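Minutes of the gripper comparison review, Stelis manipulation project
September 2020

Present: test group, controls group, purchasing, site liaison. Apologies were received from the safety group.

1. Previous minutes
Accepted with one correction. The cycle limit for the Kocsis gripper is 176 cycles between inspections, as stated in the test plan.

2. Door handling
The group reviewed the laundry station, where the arm works with washer 1 and dryer 1. The gripper takes the open washer door by its lower left rim. Discussion centered on approach angle and on how much of the rim the fingers need to hold.

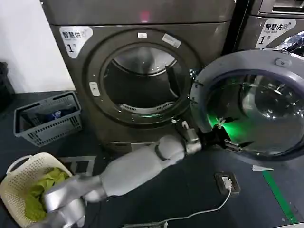

Minutes taken by: Test Engineer, Sirstead Automation (recording secretary)

Controls reported that the present approach brings the forearm in low across the front of both machines. This leaves the wrist little freedom once the fingers close on the rim. A higher elbow position was proposed. The test group objected that a higher elbow changes the load on the shoulder and would make the existing door runs unusable for comparison. Agreed to finish the current series first and run the higher elbow as a separate series.

Grip force stays at 60 percent for both grippers. The Flamora gripper was set to 40 percent in an early series, and those results are to be kept in the log but left out of the comparison table.

It was noted that the curved glass of the washer door returns reflections to the head camera. Controls asked for the door rim to be located from its outer frame only. Agreed.

The laundry baskets stay on the floor beside the arm during door runs. Their positions are to be entered on the run sheet. Garment transfer is outside this comparison and was not discussed further.

3. Shelf approach
The second task is the approach to the drinks shelving. Shelves are stocked in rows by color, which gives the wrist camera a simple reference for row selection. 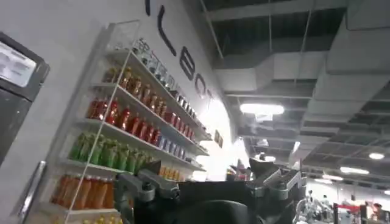

Figure 2. Wrist camera view toward the drinks shelving, both fingers raised.

The gripper body takes up the bottom center of the wrist view. Purchasing asked whether a wider lens would help. Controls replied that it would show more of the fingers as well, and that moving the mount is cheaper. A revised bracket will be drawn.

Lighting was raised. Ceiling lights fall within the view when the wrist is tilted up, and exposure should be fixed before each run. The test group wants the same exposure value for both grippers.

Each gripper will do 5 approaches per row. Bottles from the clear row are to be logged separately from the colored rows.

4. Controller
No decision. The two controller versions were run with different speed limits and cannot be compared until the limits match. Controls to issue a common parameter file.

5. Actions
Test group: complete door series at present elbow position.
Controls: parameter file, fixed exposure setting.
Purchasing: quote for spare finger pads, both suppliers.
Site liaison: confirm access for the November series.

Next meeting to be called when the door series is complete.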